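Subject: Re: [smallshops] Anyone getting real orders from email vs. paid social?
Date: 19 Jun 2023 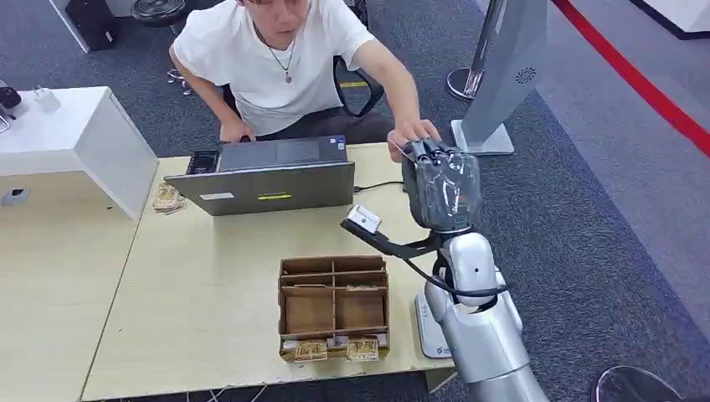
*Laptop out on the wooden table, Monday.*

Hi all,

Jumping in on Zuzana's question, which I've been chewing on over breakfast. I'll quote the part I'm answering:

> On Mon, Zuzana Kadlec wrote:
>
> We've been running paid social ads for Gollell since March and I can't tell if they're doing anything. The dashboard says one thing, our order book says another. Meanwhile our little newsletter goes out to 297 people and every time I send it the phone rings. Am I crazy to move the whole ad budget into email for the fall? Has anybody here tried it? Also, how often is too often?
>
> Zuzana

Zuzana, you're not crazy at all! We did almost exactly this at Lekodby last year and I'd do it again in a heartbeat.

Some background for newer people on the list: we sell refill soaps and brushes, mostly to people within driving distance, plus a mail order side that keeps growing. We'd been paying for ads every month because everyone else on our street was. The ad platform took credit for nearly every sale, including regulars who had seen an ad once and would have come in anyway. So I switched the ads off for four weeks and kept sending the newsletter as usual. Orders dipped a bit in the first week and then came right back. I ran the test again later with the ads on and the newsletter off, and that one hurt!

I wouldn't pull every dollar, though. Ads were decent for us at one job, and that was getting strangers onto the list. We ended up with a single ad that offers the care guide (a plain PDF, nothing fancy) in return for an email address, and it brought in some 200 new subscribers before the holidays. A good chunk of them have bought something by now. The old "20% off everything" ads are gone for good and I don't miss them.

On how often: we send every other week. I tried weekly and ran out of things to say, and people could tell. The best one we ever sent was about a batch of lavender bars that came out the wrong color. No discount, no big button – I just told the story and said they were on the shelf by the door. Sold out by Saturday.

A couple of practical things I wish I'd set up sooner:

- Ask "how did you hear about us?" at checkout, with an empty box to type in. The answers are messy and wonderful.
- Give the newsletter its own coupon code, even if the code only gets them a free sample.
- Clean the list before fall. We used Brirnent for that and it was painless.
- Reply to every reply. I mean it, this is where half our wholesale leads come from.

Kariuki wrote here a while back that they'd gone the other direction and put more into video ads. I'd love to hear how that's going, especially the cost per new customer if you're willing to share it.

Zuzana, if you want to see our welcome email, write me off list and I'll send it over – take anything you like from it. And please report back in the fall, I'm so curious how this goes for you!

Cheers from the soap end of things,
Lekodby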